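Notes for the methods talk, second half. Speaker: Vandana Ahuja.

Slide 9. Restate the question before moving on. Can demonstrations recorded with hand-held grippers, with no robot present, train a two-arm policy that runs on the Butau arms? Short answer: yes for placing and regrasping, less clearly for insertion. Do not oversell.

Slide 10. Pose tracking. Each gripper carries a cube with fiducial markers, rigidly mounted. Any face seen by a camera gives a six-degree-of-freedom estimate. When several faces are visible we solve for them jointly. Jitendra's calibration gives the fixed transform from cube to fingertip. Mention that it is redone after any knock to the mount.
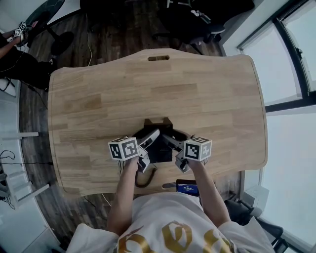 Slide 11. Data. We recorded 929 demonstrations and dropped 116 of them, nearly all for marker loss longer than our interpolation limit. Point out that the losses are not random. They cluster where the hands cross, so filtering removes some of the harder motions. Brijesh raised this in April and it is still open.

Slide 12. Policy. Inputs are the head camera view and the relative pose of the two grippers. Actions are expressed relative to the current gripper pose. We tried a fixed table coordinate system first, and it failed when the table moved. Keep this to one minute. The architecture is the Dendau baseline with no changes.

Slide 13. Results. Evaluation was 305 rollouts, same objects, new start positions. Read the plot left to right: relative actions, table coordinates, no inter-gripper pose. Removing the inter-gripper pose hurts handovers most. Single-arm placing barely changes.

Slide 14. Limits. Human wrists reach poses the arms cannot. Amerley's reachability check catches these after recording. Catching them during recording would be better.

If asked about force: not measured. If asked about code: see Dalibor after the session.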